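Why Does Wallpaper Repeat?

Look at a wall covered in flowery paper. Pick one flower and remember its shape and color. Now move your eyes slowly up the wall. Before long you will find the same flower again, with the same leaves beside it. The person who drew the pattern did not draw every flower on the wall. They drew one piece, and the piece was printed over and over.

That piece is called a repeat. Some repeats are as small as your thumbnail. Others are as tall as a door.

How a repeat is made

A designer starts with a drawing on paper or on a computer. The top edge of the drawing has to match the bottom edge, and the left edge has to match the right edge. If a leaf runs off one side, the rest of it must come back in on the other side. When copies are put next to each other, the leaf looks whole.

Wondimu Asfaw draws patterns for a small wallpaper company called Ovum. He keeps his old drawings in a flat drawer and tests each new one by taping 2 copies together. "If I can find the join in a few seconds, I have more drawing to do," he says. One of his leaf patterns took until November to finish.

What is a mirrored pattern?

Fold a sheet of paper in half. Paint half a flower along the fold, then press the sides together while the paint is wet. Open it up and you have a whole flower. The left half and the right half match, but they face opposite ways.

Many wallpapers work like this. A stem of leaves bends to the left, and its twin bends to the right. The fold in the middle is called the line of symmetry. You can check for one with a small mirror. Stand the mirror on the line and the reflection will look like the part you have covered up.

Big flowers and small flowers

The same kind of pattern can be printed large or small. This is called changing the scale. Large flowers are easy to see from across a room. Small ones fit more copies into the same space, so the wall looks busier — even when the colors are the same.

Color matters too. Pink and orange are warm colors. Blue, green and teal are cool colors. Warm flowers on a cool background stand out clearly, and that is why designers often put them together.
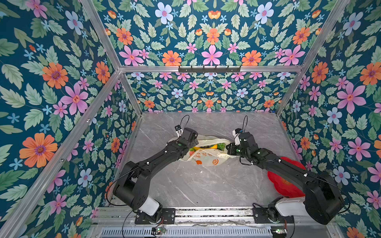 Pink and orange flowers on a deep teal background. The flowers on the back wall are printed smaller.

Plain things next to patterns

A floor usually has a quieter design than a flowery wall. Gray stone with thin white lines is one kind. The lines in real marble are called veins, and they wander about without repeating. A printed copy of marble does repeat, if you look at enough of it.

Try it yourself

Cut a square from thin card. Draw a flower in the middle and add leaves on both sides. Trace the square onto a big sheet of paper again and again, with no gaps, and copy your flower into each one. Then try a second sheet with a smaller square. Hang both sheets up, walk to the other side of the room and see which flowers you can still make out.

Words to know

Repeat: the piece of a pattern that is printed again and again.
Scale: how large or small a pattern is.
Symmetry: when one side matches the other.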